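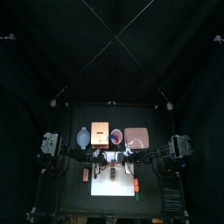 Sveva Santoro
Member, Live Music board

First festival, going alone, camping. How do you plan who to see?

Hi all! So I finally caved and bought a weekend ticket for Nindell in May. I've been to plenty of gigs (small rooms mostly, one arena that I hated) but never a camping festival, and the two friends I was going with have both dropped out, one for a wedding and one for what I suspect is laziness. I'm going anyway. I'm 34, I like my own company, I'm fine with it.

What I can't get my head around is the schedule. There are 5 stages and from the map they look a long way apart, and the acts I care about are nearly all stacked up on Saturday evening. Zisonlow are the whole reason I bought the ticket, and they're on at the same time as the late set in the folk tent, which I'd also pay good money to see. My plan so far is a color-coded spreadsheet (I know, I know) with every act on it. My brother laughed at me for it. Is the spreadsheet a mistake? Do people really run between stages and catch half of each? And how early do I need to turn up to be somewhere near the front for a band that size, given I'm short and will otherwise be looking at a stranger's backpack for an hour?

Also, do I bring a chair? I keep reading completely opposite things about chairs.

Juwita Sitompul
Regular, 282 posts

Oh you're going to have the best time! I did my first one solo too and I've gone alone on purpose since then, even in years when I had people to go with.

Keep the spreadsheet, but make it shorter. What I do is go through the lineup at home with a cup of tea and pick 3 acts a day that I would be properly upset to miss. Those go on a bit of card in my pocket, with the stage and the time, in big writing (phone batteries die, and so does the signal once everybody is trying to find their friends). Everything else I leave open. Some of my favorite sets ever were bands I walked into while I was looking for the toilets. There was a brass band at Sulport a couple of summers back, I'd never heard of them, I stayed for the entire thing and missed lunch and I have all their records now.

On the clash, please don't split them. I've tried it so many times. You leave the first one just as it's getting good, you spend the walk stuck behind people who are in no hurry at all, and then you're standing at the back of the second one, out of breath, hearing the end of a song you don't know. If Zisonlow are why you bought the ticket, go to Zisonlow! Then look at whether the folk tent act is touring in the fall and see them somewhere with seats.

For the front, I'd get there for the band before. Watch the whole of that set from halfway back, off to one side, and then move in when it finishes. There's always a big shuffle as people leave for food and you can get surprisingly close just by walking forward politely. 20 minutes before is usually too late for a headliner if you're short (I'm five foot one, so I feel your pain). The other thing is to stand by the sound desk. The sound is better there anyway, and the ground is often a little raised. Bring earplugs, the reusable kind on a string, because I've lost so many of the loose ones in the grass.

Chair: yes for the campsite, no for the stages. You'd be carrying it all day and people get grumpy about them after dark. I take a square of picnic blanket with a waterproof back and sit on that.

Say hi to your tent neighbors on the first afternoon, by the way. You don't have to hang out with them, but it's nice to have somebody who'll notice if your tent's blown over. And if you're in the quiet field I may well be near you, mine's the yellow one with the bad repair job.

Colin Bellamy
New member

Don't bother with the front. Big screens these days, you see more from the back and it's nearer the bar. Chair is fine, I take mine everywhere.

Gareth Treloar
Regular

Juwita's covered most of it, I'd only add a couple of things. Set times change. They'll put up a schedule early and then move things around a few weeks before, so I wouldn't fill in any colors until the final one is out. Your clash might sort itself out. Mine did last time, although I got a worse one in exchange.

And check where the campsite gate is compared to the main stage before you decide what you're staying up for. My first year I put my tent at the far end for the peace and quiet, and by Sunday I was skipping the late acts because I couldn't face the hill again. Boots you've already worn in, too. I disagree with Colin on the chair but he's right about the screens, they're pretty good if your legs have had enough.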